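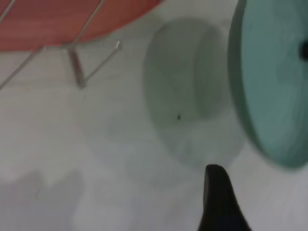 Drying Time Is a Cost, and Kitchen Standards Should Count It

Home | Columns | Equipment | Archive | Contact

Filed under: Opinion, Small Kitchens

Dishwashing guidance for small shared kitchens is written almost entirely around the wash. Water temperature, detergent dose and contact time are specified to a useful level of detail. Drying gets one line, usually "allow to air dry," with no figure for how long that takes or how much surface it needs. I think this is an error, and that drying capacity should be stated in the same terms as washing capacity.

The argument rests on throughput. A sink and a rack form two stages of one process, and the slower stage sets the rate. One person at a sink can wash a plate in well under a minute. The same plate, standing on edge in a ventilated room, needs far longer before it can be stacked without trapping water. Once the rack is full, washing stops, or wet plates are piled on a towel. The second outcome is the common one, and it cancels much of the care taken in the first stage.

The community kitchen at Lanton kept a log through August, covering 3,760 plates and bowls. Of these, 1,075 were put away damp by the kitchen's own criterion, a visible mark on a dry paper sheet. The wash was within specification on every shift. The rack had 8 usable positions for large plates, and the kitchen regularly served several times that number at one sitting. No change to the detergent would have altered the result.

Spacing matters more than most buyers assume. Rack makers quote capacity by slot, and slots are sized for thin, flat plates. A shallow bowl or a plate with a raised rim takes up two. The Prurby rack used at Lanton is a reasonable product, but its stated capacity holds only for flat ware. Tannous lists its racks by usable length, in this case 600 millimeters, and leaves the buyer to divide by the pitch of the dishes in use. This is less convenient and more accurate, and I would like to see it adopted generally.

Two objections deserve an answer. The first is that towel drying removes the bottleneck. It does, at the price of labor and a supply of clean, dry towels, and the towel becomes a point of transfer as soon as it is damp. The second is that a larger rack takes counter space that small kitchens lack. This is a real limit. Wall-mounted racks over the drainboard recover most of it, and the Handham kitchen has run on that arrangement without a floor-standing unit.

My proposal is modest. Any guidance that gives a washing rate should also give a drying length per place setting, with an allowance for rimmed ware and for humid weather. Kitchens that cannot meet the figure should wash in smaller batches and schedule meals to suit.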